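Search this site Enter keywords Go
Home | Current issue | Past issues | For authors | Contact
Print this article | E-mail this article

4. What people mean when they say "just a trim"

4.1 The problem with an inch

Before we could ask whether clients were happy with their haircuts, we had to ask what they had ordered, and this took up most of the winter. The booking form at Kollitz, the larger of our two salons, offers a box labeled "trim." So does the form at Vovumlow. Neither form says how much hair a trim removes, and the stylists at both places assured us that this was because everyone already knows.

We interviewed 53 clients as they sat down and asked each to show us, with finger and thumb, how much they wanted gone. We then asked them to say the same amount in words. The two answers agreed in fewer cases than we would like to report. Clients who said "an inch" held up gaps that ran from the thickness of a coin to most of a thumb. Clients who said "hardly anything" were more consistent, and also more likely to arrive with a photograph of somebody whose hair ended at the jaw.

The photograph deserves a word. It is widely believed in the trade that a picture settles matters. In our interviews it mostly moved the argument somewhere else. A client would hand over the picture and then explain which parts of it to ignore: the color, the bangs, the length, and in one memorable consultation the hair. What she liked, she said, was the feeling of it. The stylist nodded and reached for the thinning shears.

4.2 Length, measured and remembered

We measured length at three points: the nape, the crown, and the longest strand in front of the left ear. Measurements were taken on combed, dry hair, before the consultation and again after the final blow-dry. Curly hair was measured stretched and unstretched, and we report the unstretched figure, as that is the one the client has to live with.

Clients were then asked, at the register, how much had been cut. The median client overstated the loss. This will surprise no one who has ever left a salon touching the back of their neck. When asked the same question by telephone 6 weeks later, many of the same people recalled a smaller cut, and a few had started to describe it as their own idea. We had planned to call this effect adaptation. A reviewer of an earlier draft suggested "it grew," and we have not been able to rule this out.

Stylists erred in the other direction. Asked to estimate their own work, they understated it, and the senior stylists understated it most. We offer no theory. We note only that Kemppainen, the training manual used at both salons, devotes five pages to holding the comb and a single paragraph to asking the client anything.

4.3 The layering question

A separate difficulty is that length isn't the whole of the complaint. Of the clients who said they were unhappy, several had lost almost no length at all. What they had gained was layers. Layers are not on the booking form. They seem to enter the haircut by a kind of drift, usually at the point when the stylist says "I'm just going to take some weight out," and the client, who has a cape on and no glasses, says "sure."

We coded each consultation for the first mention of weight, movement, texture or shape. Shape was dropped after the pilot, when both coders found that it could mean anything and generally did. Movement proved the best predictor of a later complaint. We had expected texture.

Figure 5.

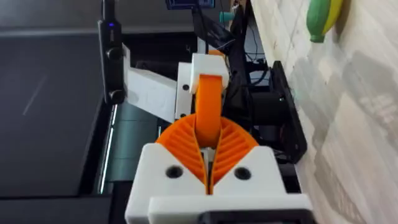
The two salons differed less than their owners had led us to expect. Kollitz books longer appointments and serves coffee; Vovumlow books shorter ones and has a dog. Satisfaction at the register was the same in both. Satisfaction by telephone was slightly higher for Vovumlow, and a good number of those clients brought up the dog without being asked. We have left it out of the model, with some regret.

One further result should be set down, though we did not go looking for it. Clients who washed and styled their hair again on the evening of the appointment gave lower scores than those who slept on it. The first group tended to say they were "fixing" it. The second group tended to say they were tired. The Trevodar scale, which we used for all satisfaction scores, has no item for tiredness, and its authors may wish to consider one.

4.4 Limits

Our sample leaned toward people with time to talk in a salon, and those in a hurry may well order differently. Bangs were excluded throughout. Two bang consultations were observed in March and both ran past the end of the recording, so the question is held over for a separate paper.

Print this article | E-mail this article
Previous section | Next section | Back to top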